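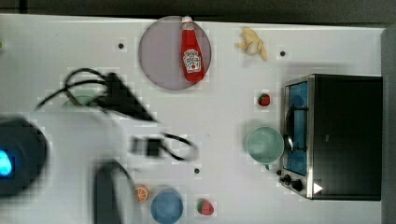 8 October 2025. Stain panels, series two, Natthorpe bench. The second series compares three clear topcoats over the white base coat specified for the Catacutan children's rooms. Each panel received beet juice, turmeric paste, black tea and washable marker, and was left covered overnight before cleaning. The base coat remains white, as the client has requested from the outset. A white tabletop with toy kitchen items spread across it is the ordinary condition of use we are working toward, and small play pieces of that kind will be dragged over the finish many times a day. Scratch marks that hold color are therefore to be recorded separately from stains in the coating itself.

Turmeric continues to be the difficult case. Topcoat A retained a yellow ring after two washes with mild soap. Topcoat B released most of the color on the first wash but showed a dull patch where the paste had been thickest. Topcoat C was clean to the eye at the window and faintly yellow under the bench lamp. Fengying Hou read the panels independently and placed them in the same order, with B and C closer together than I had them.

Tea and beet gave no trouble on any panel. Marker left a gray shadow on A only.

Rub test: 700 strokes with the dry felt pad, then 1,000 with the damp pad, on panels B and C. Panel A was withdrawn. The pad holder was reset once during the damp run, when the felt had begun to curl at one corner. Gloss on C before rubbing read 88. The reading after rubbing was taken with the meter uncalibrated and is struck out; it will be repeated.

Curing remains an open question. Anjani Pelupessy pointed out that the August panels had 27 days on the rack and the present ones considerably fewer, so the two series should not be placed in one table. I agree. The draft table sent to Condska has been recalled and a corrected version will go out under the same reference.

Supplies: two cans of topcoat C left, one of them opened. Cotton pads are low. The turmeric must come from the same jar throughout — the replacement jar is a different shade and is to stay sealed until this series is closed.

To do: calibrate the gloss meter and repeat C. Cut six new panels, edges sealed. Ask Danang Halim for the batch number of the base coat, missing from the delivery sheet. Panels B and C go back on the upper rack, face up, uncovered.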